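Gripper build – Gelmont workshop, progress page

Bits from the arm build. Not in order, sorry, will sort the captions when theres time. Khôi did the wiring, Mirjam the brackets, I did the fingers (and redid them).

Finger set 2 is on now. First set flexed too much and the tips crossed over when you closed them hard. New ones are stiffer, notch on the inside for thin rims. Took 47 minutes to swap, mostly hunting for the right hex key.

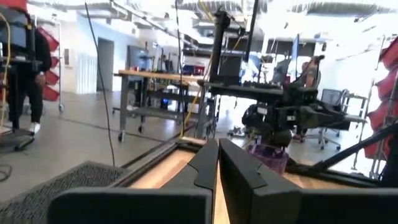

Screws are M3 all round, so buy a bag of 200 and stop worrying. We keep the spares in a Jullumo tin by the door. Threadlock on the finger bolts only – Mirjam put it on everything the first time and we had to heat half of them off.

Next up – cable clips, softer pads for the tips, and a proper stop button that isnt on an extension lead. Xuân has a drawing for the pads, will post it once its recieved a second look.

More in October. Files on request, ask Liên.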